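Signed on the title page or on a tipped-in sheet, does it matter to you?
Forum: Modern Firsts and Photobooks

cgatchalian
Posted June 22, 2020
I have two copies of Bratness, the Detska hardcover, and I only want to keep one. Both are first printings.

Copy A is number 80 of 300, signed on a sheet that was glued in at the front before it left the publisher. Slipcase is there with a bump on one corner. Copy B is the trade edition with no number, signed straight onto the title page at a store event. No slipcase. The jacket is clean but the spine has gone lighter than the front.

I paid 60 dollars for B and quite a bit more for A. Which one would you sell?

yaw_antwi
Sell A. I never buy tipped-in signatures if I can help it. The author signs a stack of loose sheets at the kitchen table and they get bound in later. The book itself was never in the author's hands.

Dindo B
I don't agree with that. The limitation is printed in the book and the number is written in. With B you have a signature and somebody's word that it was done at an event. Did you get a ticket or a receipt with it?

cgatchalian
No ticket. The seller was Collton and the listing only said "signed by the author at publication." They sent a short note saying the same thing.

Dindo B
Then I would keep A. Collton is fine to deal with, but a note from a dealer is still just a note.

felicidad_d
How bad is the fading on B? Pinks and reds go first and it doesn't take long. I had a run of Mạch paperbacks on an open shelf and every spine turned the color of weak tea. I moved everything to the hall after that. The window there faces north. The lamps are the only light and I keep them off unless I am looking for something. 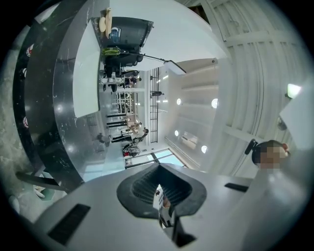
Wall light, switched on

felicidad_d, continued
Anyway, a faded spine can't be fixed and a bumped slipcase corner hardly shows on the shelf. I would take the bump. Put a clear cover on whichever jacket you keep, the kind that folds over, no tape on the jacket itself.

yaw_antwi
The bump will cost you more than you think when you sell. Slipcase buyers are picky. I knocked 20 dollars off one last year for a split you could barely see and the buyer still complained.

J. Ambrosio
Do the signatures match? Put them side by side. Sheet signatures are often shorter because the person is doing hundreds in a row. If B has the full name and A has initials and a line, I would lean toward B even with the fading.

cgatchalian
A is a first name and a squiggle. B is the full name, in black ink, no date and not made out to anyone.

J. Ambrosio
Then keep B if you like looking at it and sell A, which will bring more money anyway. The number helps when you list it. Give the number in the title and show the corner.

Dindo B
I still say A is the one people will want in ten years. Half the trade copies out there are signed.

cgatchalian
I'm going to list A with the corner shown and see what offers come in. If they are low I'll keep it and list B. Does anyone have a spare slipcase, by the way? I'd pay postage.

felicidad_d
No slipcase here, but I have a jacket cover in that size. Send me a message.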